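Serex: Frequently Asked Questions

Last updated Nov 7, 2018

Serex is our method for teaching a robot arm to pick small, low parts from a board that is not level. We train and test it in simulation. 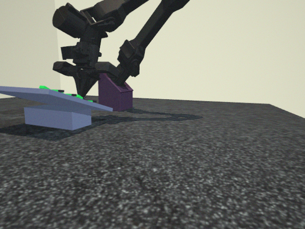
The questions below came to us by mail after we put the first report on the project page in May. We answer them in the order in which people usually ask. If your question is missing, please write to us at the address on the contact page.

What problem does Serex try to solve?

Many picking methods assume that the parts lie on a flat table. When the surface is tilted, two things become difficult. The fingers come down at the wrong angle to the surface, and the arm itself has less free space, as the low side of the board may be close to other objects. We wanted one policy which can handle both difficulties without being told the angle of the board.

Is it a new kind of learning algorithm?

No. The learning part is standard reinforcement learning and we did not change it. What is new is how we choose the training layouts. After each round of training, Serex looks at the layouts in which the policy failed, and makes new layouts that are near to them. We call this step "reseeding". A layout that the policy already solves every time is used less and less often.

Why do you use only simulation?

For two reasons. The first is that reseeding needs a very large number of layouts, and we have no means to build them by hand. The second is that we want to repeat the same failure exactly, and in simulation this is easy. We know that this limits what we can claim. Please read also the question about real robots.

What is a "layout" exactly?

A layout is the full starting state of one trial: the position and tilt of the board, the block that supports it, the places of the small parts, the blocks that stand near, and the starting pose of the arm. The colors and the light belong to the layout too, but in the present version the policy does not see images, so they make no difference for it. We keep them because the next version will use a camera.

What does the policy receive as input?

It receives the joint angles of the arm, the opening of the gripper, and the position of the target part. It does not receive the tilt of the board. It must find this from contact, and we think that this is the most interesting part of the work.

How many layouts are in the test set?

The test set has 778 layouts. None of them was used in training, and reseeding is never applied to them.

And how good is the result?

With Serex, the policy picks the target part in 533 of the 778 test layouts. A trial counts as a success only if the part is lifted and held until the end of the trial. If the part is lifted and then dropped, we count a failure. Some readers told us that this rule is too strict. We prefer to keep it, so that the numbers from different versions can be compared.

Did you repeat the training with different random seeds?

Yes, with five seeds. The number in the previous answer is from the seed with the middle result. The results of all five are in the table at the end of the report.

What are the most common failures?

There are four kinds which we label:

Slip. The fingers close on the part but it slides away down the board.

Push. The closed fingertips touch the part before they open, and move it out of reach.

Arm contact. The gripper is in a good place, but a different section of the arm, most often the wrist, touches a block beside the board. Reseeding helped less here than we hoped.

Timeout. The policy waits above the part and does not go down. We do not yet understand this one well. Ruan Makhubela is studying it now and has a small note about it on the project page.

Is the arm allowed to touch the other blocks?

A light touch is allowed, but it has a cost in the reward. A strong contact ends the trial. The limit between the two is a setting in the layout file, and you can change it.

What are Fleta and Bikmont?

They are the two programs in our code package. Fleta makes the layouts and does the reseeding. Bikmont runs the trials and writes the logs. You can use Bikmont alone if you have your own layouts. Fleta alone has not much use, because it needs the logs to work from.

Does Serex work on a real robot?

We have not tested it and therefore we cannot say. The friction of the small parts is the value we trust least. If it is wrong, then the slip failures will be different from what we report.

Can I use a different gripper?

Yes, if you have a model of it with correct contact shapes. You will need to train again from the beginning. A policy trained with one gripper did poorly when we moved it to another.

How should I cite the work?

Please cite the report and give the version of the test set. The present version is named Acuña. An older test set had an error in the height of the support block, and its results should not be compared with the present ones.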